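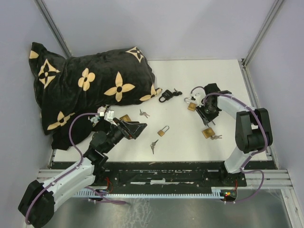 Can a two-armed sorting bench take over the returned locks and keys desk without making the staff at that desk redundant?

At our Brenton depot it has done so, provided that the people concerned are given proper time to learn the new duties and that their grading is settled beforehand.

Operations > Equipment reviews > Handling and sorting

Mar 7, 2018
By the Equipment Review Office, Arabzadeh Storage Services

The Vodano bench was installed at Brenton in December for an extended trial. The depot receives padlocks and keys from vacated units, together with whatever else tenants leave behind, and the work of separating them has always been done by hand. It is dull work and hard on the wrists. Staff had raised the matter at several safety meetings before any purchase was considered.

During the trial period 1784 locks passed across the bench. Of these, 73 were set aside for a member of staff to deal with, mostly where keys had become caught in cloth or where a shackle lay flat against another lock. We consider this acceptable. The arms are slower than an experienced sorter, and a depot looking only for speed will be disappointed. They are, however, steady, and they may be left to work while the sorter attends to the counter.

Metal items on a clear surface give little difficulty. Soft goods remain the weak point.

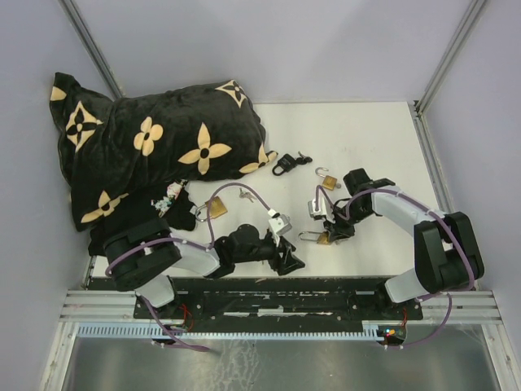
For that reason the depot has kept one trained person on each shift whose duties include clearing fabric and deciding which keys belong to which lock. The second of these tasks has not been automated, and the review office does not recommend attempting it at present. Matching calls for knowledge of the tenancy records, and an error means a customer locked out of a unit.

The effect on staff has been mixed. Sixteen employees were trained, and most report less strain at the end of a shift. Some miss the company of the old sorting table, where three or four people worked side by side, and this should not be dismissed as a small matter. Supervisors have since moved the bench nearer to the counter - a change which ought to have been part of the original plan.

The controlling software, Zolance, is plain and readable. Its fault messages are less so, and the printed manual does not list them all. Training took longer than the supplier had proposed.

The bench is recommended for depots handling more than 3000 locks a year. Smaller sites should continue to sort by hand, with improved seating and shorter turns at the table. Managers wishing to apply should send the usual form to the review office, with a staffing plan attached.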